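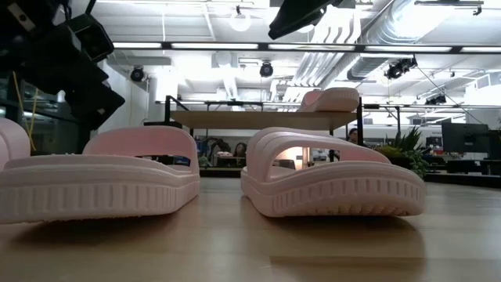

4.3 Setting up the sandal station for visitor demonstrations

Read section 4.2 first. The station must be levelled and the arms homed before visitors enter the Hamness floor.

1. Set the mode selector to DEMO. Travel speed is limited to 16 per cent of the production value.

2. Lay the sandals on the tabletop, soles down, within reach of the gripper. Use one colour per session.

3. Set the shelf 900 mm from the arm base, measured to the centre of the nearer post.

4. Load the Kavwood routine and run three dry cycles with the gripper open. Check that the cable hangs clear of the arm at full extension.

5. Run one live cycle. The gripper takes a sandal by the strap and places it on the shelf.

Note: Glare from the ceiling lights can affect strap detection on pale sandals. If the pick fails twice, rotate the sandal slightly and repeat step 5.

CAUTION: Visitors must stay behind the floor line while the arms are powered. Do not hand sandals across the tabletop during a cycle.

6. Record the result in the Dakudura log. Report faults to Graciela Bustos before the next group is admitted.

Between groups, press HOLD, return all sandals to the tabletop and repeat from step 5.

Section revised 8 October 2025.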